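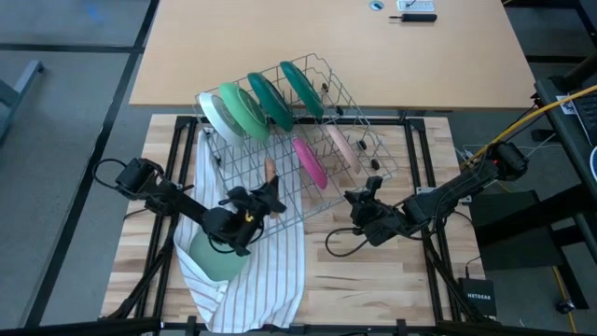

Every few months somebody tells me dishes are solved. Then I ask what their planner does after a missed grasp and it goes quiet.

My beef is with the open loop stuff. Take a look, make a plan, run the whole plan, hope. Fine for boxes. Plates on edge in a wire rack are another story - thin rims, thin wire, one plate hiding the next. A pose that's off by 2 mm matters there. And a towel under it all that never lies the same way twice.
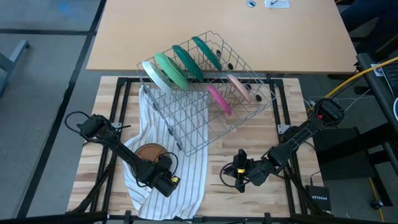
Tudor Ursu and I have argued over this since August. He wants a better planner in Femelwood, more samples, smarter costs. I want replanning every 40 ms and a dumber planner. He says mine dithers. It does, a bit. I'd still take dithering over a confident arm working from a stale picture.

What I'd change first, if anyone's asking:

1. Timestamps on everything. Ours weren't lined up between cameras and we blamed the controler for weeks.

2. Two views minimum, one low and close. Looking down on a rack you get rims and not much else. 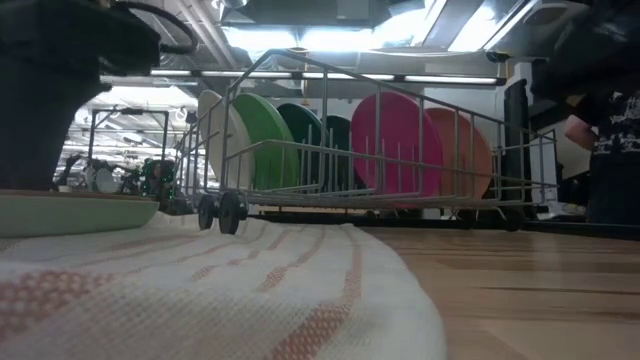

3. Log the failures properly. Plirkus keeps the last 62 seconds and bins the rest, so the intresting part is usualy gone.

None of that is glamourous. No one writes a paper on clock sync. But close up, where the finger goes in between wire and plate, the fancy cost function isn't much help if the state estimate is old.
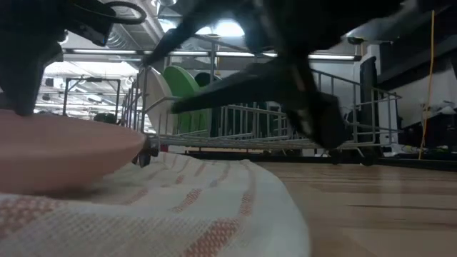
Tudor will reply to this, probably at length. Good. Bring logs.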